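Search tickets Go

Gilchrist Robotics Club – Simulation Issues
Ticket 51: wrist view and side view disagree in the kitchen task
Raised by: Lindsay Tawhiri
Assigned to: Digby Partington
Status: open
Last updated: 29 Jul 2026

Reported behaviour
Kitchen scene loaded in Priltau, arm driven by the Clisik controller. The coffee machine position published by the wrist camera node does not match the one from the side camera node. Offset is constant within an episode and changes after each reset. No errors in the console. Both streams are set to 400 x 400.

Steps tried
1. Restarted Priltau and cleared the scene cache. No change.
2. Swapped the Clisik build for the one on the other lab computer. No change.
3. Saved a render from each camera with the arm over the counter.
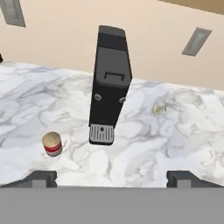
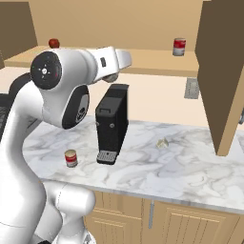

Wrist camera first, side camera second.

4. Logged camera poses for a full episode (1,353 steps). Side camera pose is static, as expected. Wrist camera pose lags the hand link by one step.
5. Disabled counter clutter in the scene file and repeated. Same lag.

Comment – D. Partington
The wrist transform is read before the physics update. That accounts for the lag but not for the offset after reset. Check whether the reset hook still calls the old Gedivine calibration file – it was meant to come out last term.

Comment – L. Tawhiri
It does. Line removed on my branch, not merged. Offset is gone in the first three resets and comes back on the fourth. Will rerun with a fixed seed and attach the log.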